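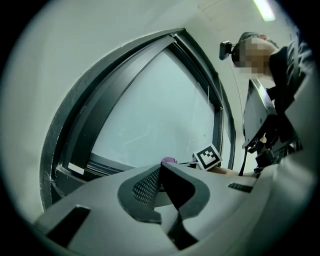
1 min read

Search this site
Enter keyword
Go

The upstairs workroom at the Gultby community building is open again after 27 days of repairs to its ceiling and window wall, and the first bookings began this week.

The room now has fresh white paint, a fluorescent ceiling light and a large window in a dark gray metal frame. The old window leaked along the bottom edge and had been taped shut through most of the winter – the wall under it had to be replastered twice.

Hae-won Jeon, who handles bookings for the building, said the room will be used mainly for table work such as sorting, mending and packing. Groups can reserve it for up to 6 hours at a time. The fee is unchanged.

"People kept asking for a room with daylight," Jeon said. "The one downstairs is fine for meetings, but you can't match thread colors in it."

The repairs also cleared out the storage closet next door. Its contents filled 96 boxes, which are now on shelves in the basement. Groups that left supplies there before the work should pick them up by the end of June. Anything still unclaimed will go to the Purau thrift store.

Ga-eun Na's Tuesday mending class returns to the room at its usual hour. Students should bring their own scissors. The side stairs remain closed while the handrail is replaced – visitors should use the front entrance and the main staircase.

Jun 24, 2025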